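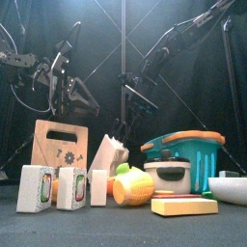 Wie viel Spielzeug braucht eine Spielküche, damit Kinder darin wirklich ins Spielen kommen?

Weniger, als im Katalog steht: ein Brett, ein bisschen Gemüse, ein paar Klötze ohne feste Aufgabe, und schon wird gekocht.

So, damit sind wir mitten in Block 2, Spielmaterial im Rollenspiel. Ich hab euch letztes Mal versprochen, dass ich die Sache mit den Klötzen noch mal aufschreibe, weil in Gresville so viele danach gefragt haben. Ein schlichter weißer Klotz kann alles sein, Butter, Milchpackung, Kühlschrank (bei uns war er im November wochenlang die Kasse!). Ein bedruckter Klotz legt schon mehr fest, und eine Spielzeugmais-Kolbe ist eben Mais, da diskutiert ein Vierjähriger nicht lange. Ich mag die Mischung am liebsten.

Das Schneidebrett stelle ich übrigens gern hochkant hin. Dann ist es Rückwand, Speisekarte oder Ladentür, und wenn jemand schneiden will, wird es halt umgelegt. Ist auf dem Brett etwas aufgedruckt, Zahnräder und Schraubenschlüssel zum Beispiel, dann landet ihr ganz schnell in einer Werkstatt mit Imbiss. Lasst das laufen, bitte!

Domnica Zamfir nennt das in ihrem Skript »offene Reste«, Kapitel 3, das lest ihr bis zum nächsten Mal.

Übung für zu Hause: Sucht 14 Teile zusammen, höchstens die Hälfte davon Lebensmittel. 20 Minuten spielen lassen, zuschauen, nichts vorschlagen (das ist schwer, ich weiß). Schreibt auf, welches Teil seine Bedeutung wechselt und wer damit anfängt. Stichworte reichen mir völlig.

Eure Notizen kommen in die Mappe im Raum Codari, die grüne, neben der Tür.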